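The Drawer of Small Things
Why I finally emptied mine, and what I put back

By Nanna Bach 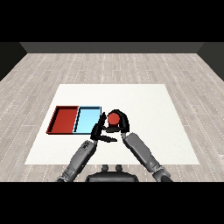 Two trays and a red ball.

I have moved house 3 times and the drawer has come with me every time. You know the drawer. Mine sits under the phone charger and to the left of the oven, and until August I couldn't have told you a single thing that lived at the back of it.

Then the front panel came off in my hand. I was looking for a birthday candle (just one, for a cupcake, it wasn't a big day) and I pulled and there I was, holding a piece of kitchen. Everything behind it slid forward onto my feet: rubber bands, allen keys, a padlock with no key, four keys with no padlock.

So I called Sharon Barasa. Sharon and I shared an apartment in our twenties, and these days she helps people in Garncombe clear out their homes for a living. She laughed at me for a good long while and then told me to tip the lot onto a bedsheet and not throw anything out for an hour. Sit with it, she said. Have a coffee. So I did!

I have to say, it was one of the nicest hours of my summer. I found the cork from my sister's engagement party. I found a ticket for the Darnach ferry, which I rode exactly once, and was sick on. I found a tiny screwdriver I had bought a replacement for, and then the replacement, and then a second replacement still in its packet.

When I wrote a few lines about it in my newsletter and asked what other people had in theirs, I figured I'd get a dozen replies. I got 1,257. People sent me lists. People sent me lists with footnotes. Kaj Blöndal keeps every bread tag he has come across since college, sorted by color, and would like it known that blue is getting scarce. Inger Thorlacius has her late father's drawer as well as her own, and she won't merge them. "His has better string," she wrote, and I thought about that for days.

Plenty of people wanted to tell me about dividers. I tried the bamboo kind, I tried muffin tins, I tried cutting down cereal boxes, which looked terrible but worked fine until the tape let go. A reader named Fergal Noonan swears by old ice cube trays for screws and picture hooks, and he's right, they're perfect, except that now I want ice and have nowhere to make it.

Batteries are where I got strict. Loose ones shouldn't roll around with keys and coins, so mine went into their own box with tape over the ends, and the dead ones went to the drop-off at the hardware store. Same for the matches, which moved up to a high shelf. Old takeout menus I recycled, apart from one from a noodle place that closed, and I'm keeping that one forever.

The panel is back on now with wood glue and two new screws. The padlock is gone. The four keys are still in there, on a loop of string, because what if. And I did find the birthday candles in the end, a whole box of them, in the cupboard with the flour.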